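Budgeting for a table-top robot arm

From the Makside Handbook of Small Automation. Last revised 21/01/2020.

Budgeting for a table-top robot arm is the business of working out, before any money is spent, what a small arm will cost to buy, to set up and to keep going. The term is mostly used for arms that sit on or beside an ordinary table and handle light household things, as opposed to the large caged machines found in factories. It covers the arm itself, the gripper, the computer, the table, the objects to be handled, and the hours of the people who will look after it all. Newcomers to the field are very often surprised by how modest a part of the whole the arm turns out to be, and a good budget is a kindness to whoever has to run the thing two winters later.

Background

For many years a small arm was bought much as one might buy a lathe: a single line in a single year's accounts, with the extras found from petty cash. The habit suited workshops that already had benches, tools and somebody handy with a spanner, but it served schools, colleges and small firms rather badly, and a good many arms spent their first year in their boxes waiting for a cable or a bracket.

The approach described in this article grew up at Leveta, a small training workshop, and was later written down and tidied by Skornent, a buying partnership that helps its members share the cost of equipment. It is sometimes called the Skornent sheet, after the form on which it is laid out, although the form itself has changed a great deal over the years and members are forever adding columns of their own.

Choosing the work before the machine

The first step is to settle on the work. A buyer writes down the tasks the arm will be asked to do, in plain words and in as much homely detail as patience allows: what is to be picked up, how heavy it is, how slippery, where it starts and where it should end. Laying a table is a favourite choice, and deservedly so, for it brings together flat things, round things and long thin things in one small space, and everybody who visits understands at once what is meant to happen.

The list of tasks decides the reach of the arm, the load it must carry and, above all, the sort of gripper it needs. A gripper that is perfectly happy with a block of toy bread may struggle with a fork lying flat on a cloth, and it is far cheaper to find this out on paper (or by borrowing an hour on someone else's machine) than after the invoice has been paid.

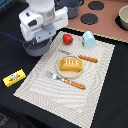
A table-setting layout with toy food, a wooden plate, and a knife and fork on a woven placemat.

Props and surfaces

Objects to be handled are usually entered as a line of their own, under the heading of props. Toy food is popular, and play kitchens are a pleasant source of bowls, pots and hobs at a friendly price. Real cutlery is often mixed in, which gives the gripper something with a proper weight and an awkward shape. The sheet suggests buying two of anything small, as little cartons and pieces of fruit have a way of rolling under radiators, and a missing strawberry can hold up a whole afternoon.

Coverings deserve a thought as well. A plain dark tablecloth helps light objects stand out for a camera, while a patterned or woven mat makes the job harder and so may be wanted later on. Cloths crease and slide, and a buyer who expects to lay the same table day after day should put by a little for clips, tape and the occasional replacement. None of this costs much, but it is remarkable how often it is left out altogether.

The arm and its fittings

The arm is normally priced together with its controller, its stand and its first set of cables. Quotations vary a good deal in what they include, so the sheet asks for each part to be shown separately, even where the seller gives one price for the lot. Grippers, brackets and mounting plates are listed beneath. Longer cables are worth asking after at this stage, for the ones supplied tend to suit the seller's bench better than the buyer's.

Where a second-hand arm is considered, the sheet adds a line for inspection and another for spare parts. Fajardo, a workshop that joined the partnership with a second-hand arm, set aside 1,000 pounds for parts in its first year, and the figure has since been taken up by several other members as a sensible starting point for an older machine.

People and time

Staff time is the line most often left blank. Somebody must unpack the arm, fix it down, learn its ways, set out the objects before each run and put them back afterwards. Leveta kept a careful diary of its first season, ending in November, and recorded 102 hours of setting-up and tidying. Only 30 of those had been planned for. The diary is still handed to new members, partly as a warning and partly because it is rather good company.

Training is entered separately and is best repeated, as people move on and take what they know along with them.

Running costs and renewal

Yearly costs include finger pads, cables, software fees, insurance and a safety check. Finger pads wear faster with metal cutlery than with soft or wooden things, so the list of tasks is worth reading again when this line is filled in. Most members also put a fixed sum aside each year towards the next machine, kept apart from the repairs money so that the one is not quietly eaten by the other.

See also

Grippers, choosing of
Play kitchens as test layouts
Second-hand equipment
Shared buying
Work surfaces and coverings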